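Início Diário Futebol Arquivo Sobre Contacto

5 de março de 2024 – por Évan Boyer
Tempo de leitura: 6 minutos

Ganhámos. Escrevo isto primeiro para que não digam que sou incapaz de reconhecer uma vitória quando ela me passa à frente. O Flotard ganhou ao Sevum por 3-2, em casa, e às dez e meia da noite ainda se ouviam buzinas na avenida. Vim a pé, com o cachecol dentro do bolso, a tentar perceber porque é que não me apetecia buzinar também.

Toda a gente à minha volta falava de viragem. A palavra já vinha pronta de casa, suspeito, à espera do primeiro resultado que a deixasse sair. Em fevereiro perdemos em todos os sítios onde era possível perder, e a explicação oficial era o calendário, depois o relvado, depois uma virose no balneário de que nunca mais se falou. Agora ganhamos um jogo ao penúltimo e a época mudou. Desculpem, mas eu vi o jogo.

O primeiro golo nasce de um ressalto. O lateral deles quer aliviar, acerta nas costas do próprio central e a bola fica a saltitar na pequena área como se estivesse à procura de dono. O segundo é um canto, e nos cantos temos sido decentes, isso admito. Entre um e outro, o Sevum teve a bola durante longos minutos e fez com ela o que quis até à entrada da área, onde lhe faltou a qualidade que costuma faltar às equipas que estão em penúltimo. Uma equipa melhor teria ido para o intervalo a ganhar.

O treinador, na conferência, disse que «controlámos os momentos do jogo». Ouvi isto na rádio do café e pedi ao rapaz do balcão que baixasse o som. Controlar os momentos do jogo é uma expressão que só aparece quando não se controlou mais nada. Se tivéssemos controlado a bola, diria a bola.

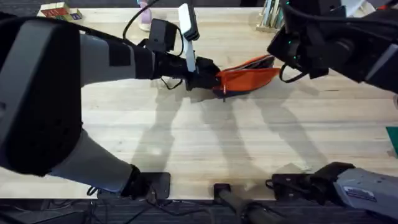 O terceiro golo, esse sim, foi bonito. Minuto 80, recuperação ainda no nosso meio-campo, dois passes para a frente sem ninguém olhar para trás, cruzamento rasteiro e encosto. Levantei-me como os outros. Abracei um senhor que não conheço e que cheirava a tremoços. Durante o tempo que leva uma equipa a voltar ao seu campo depois de festejar, acreditei em tudo: na viragem, na manutenção tranquila, até no nosso médio-defensivo.

Depois sofremos o segundo, claro. Livre lateral, toda a gente a marcar à zona, que no nosso caso quer dizer que cada um marca o bocado de relva onde calhou estar. E o resto foi passado dentro da nossa área, a despachar bolas para a bancada. Se isto é uma equipa a crescer, gostava de saber como é uma equipa a encolher.

Falta falar do estádio. O altifalante anunciou 3.294 espectadores e houve palmas, que é uma coisa que nunca entendi, bater palmas a nós próprios por termos vindo. Duvido do número. Entram ali os bilhetes de oferta, os convites do patrocinador e os lugares anuais de gente que não põe lá os pés desde o outono. A fila à minha frente tinha mais mochilas do que pessoas. Mas o número ficou dito, amanhã estará no jornal, e na assembleia do clube alguém o há de usar para provar que a cidade está com a equipa.

Reparei também que as placas da Zisurano já estão à volta do campo todo. Em fevereiro eram só as duas atrás da baliza norte. Ninguém explicou aos sócios o que lá diz o contrato, e eu sou sócio, pago a quota, recebo o postal de Natal. Pode ser um ótimo contrato. Só acho curioso que a boa notícia nos tenha chegado em forma de lona.

Ao intervalo desci para beber um café e apanhei a conversa do costume sobre o Çınar. É o jogo que vem a seguir, fora, e já se fazem contas à boleia e às carrinhas. «Se ganharmos lá…» – e a frase fica assim, pendurada, porque quem a começa sabe que o resto depende de mais três ou quatro resultados que não nos dizem respeito. Fui a muitos jogos fora por causa de frases dessas. O Çınar joga com uma linha de cinco atrás, fecha tudo por dentro e espera que o adversário se canse de cruzar. Nós cruzamos muito e cansamo-nos depressa. Não é preciso um analista.

Posso estar a ser injusto com os miúdos. O extremo esquerdo, por exemplo, que vem dos juniores e que eu no verão disse que não tinha corpo para isto. Continua a não ter, mas hoje foi o único que pediu a bola quando aquilo apertou. Levou pancada, levantou-se, voltou a pedir. Na última jogada foi à bandeirola de canto e ficou lá com dois adversários em cima, a ganhar tempo com uma manha que ninguém lhe deve ter ensinado nos treinos. Fica aqui escrito que me enganei, pelo menos em parte. Se no próximo jogo se esconder, risco.

O guarda-redes é outra história. As pessoas gostam dele porque voa. Voa, sim senhor, e voa sobretudo para bolas em que bastava dar um passo ao lado. A defesa que a bancada aplaudiu de pé, na segunda parte, era um remate de longe que ele viu sair do pé do homem. No primeiro golo sofrido, onde era preciso sair e falar, ficou calado em cima da linha. Disse isto em voz alta e mandaram-me calar. Também acontece.

Quando cheguei a casa fui ver o que tinha escrito no caderno depois da última vitória. Está lá: «hoje pareceu-me que há aqui qualquer coisa». Sublinhado, ainda por cima. A seguir vêm as derrotas, umas atrás das outras, com a letra cada vez mais pequena. Por isso esta noite não sublinho nada. Três pontos são três pontos, subimos um lugar na tabela, e quase 80 por cento do que se vai dizer amanhã no café já se disse nessa altura, pelas mesmas bocas.

Deixo os apontamentos do costume, para comparar depois. Cantos bem batidos. Lançamentos laterais entregues de graça. O capitão discutiu com o fiscal de linha até levar o amarelo e agora está em risco, o que era perfeitamente evitável num jogo que estávamos a ganhar. A primeira substituição veio tarde e trocou um médio cansado por outro que entrou com medo da bola. O relvado do lado do túnel continua uma vergonha.

Tenho ainda de decidir se vou ver o Çınar. A carrinha sai cedo, o banco de trás não reclina e na volta há sempre alguém que quer cantar. Disse que respondia até amanhã ao almoço. Já pus o termo a lavar, mas isso não quer dizer que vá.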